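Chapter 6
Teaching by Demonstration

6.1 Why show a task at all?

Chapter 5 treated robot motion as something a programmer writes down. The programmer picks a set of positions, orders them, and sets the speed between them. This works well when the parts are stiff, the fixtures are bolted down, and the job is the same every time. It works poorly when the robot has to wipe a dish. A sponge bends when it is gripped, a plate slides when it is pushed, and the right amount of pressure is hard to write as a number.

A person can do the job without being able to say how. Teaching by demonstration starts from that fact. The person performs the task through the robot, the robot records its own joint positions along with the camera images, and a learning program later looks for a rule that connects the two.

There are two common ways to give a demonstration. In hand guiding, also called kinesthetic teaching, the teacher takes hold of the arm and moves it through the task. In remote control, or teleoperation, the teacher moves some other device and the arm follows. Hand guiding needs little equipment, but the teacher's hands and body often get in the way of the camera, and guiding two arms at once is tiring. Remote control keeps the teacher out of the workspace – at the price of a second device and a loss of feel.

6.2 The dish task

We will use one task throughout this chapter. It comes from a set of recordings planned by Ah-rin Won and carried out with Tae-yang Koo on a two-arm table setup called Rindow. One arm steadies a plate. The other picks up a sponge, brings it to the plate, and wipes away a mark. Each arm follows a smaller leader arm held by the operator.
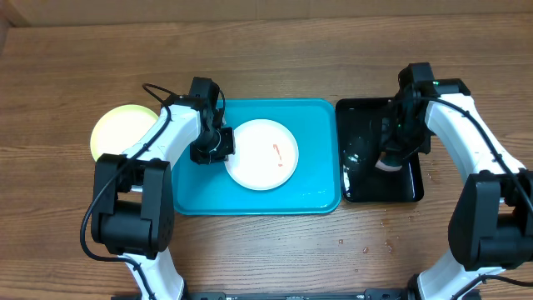
Figure 6.1 The dish task. The left gripper is at the rim of the white plate, and the right gripper holds the sponge in the black tray.

The mark in Figure 6.1 is small, and it lies on the right half of the plate. The operator has to bring the sponge to it with one hand while the other hand keeps still. New operators find the second part harder. When the wiping hand moves, the steadying hand tends to drift with it, and the drift goes into the recording along with everything else.

Koo and Won recorded 289 demonstrations and kept 100 of them for the first round of training. A demonstration was dropped if the plate left the tray, if the sponge fell, or if the operator stopped for more than 5 seconds. The last rule may seem strict. A pause teaches the robot to pause, and a learning program cannot tell a useful wait from a person thinking.

6.3 What this chapter covers

Section 6.4 describes leader and follower arms and how their joints are matched. Section 6.5 deals with time delay and its effect on the operator. Section 6.6 returns to hand guiding and compares the two methods on the dish task. Readers who have not worked with joint angles should review Section 3.2 before going on.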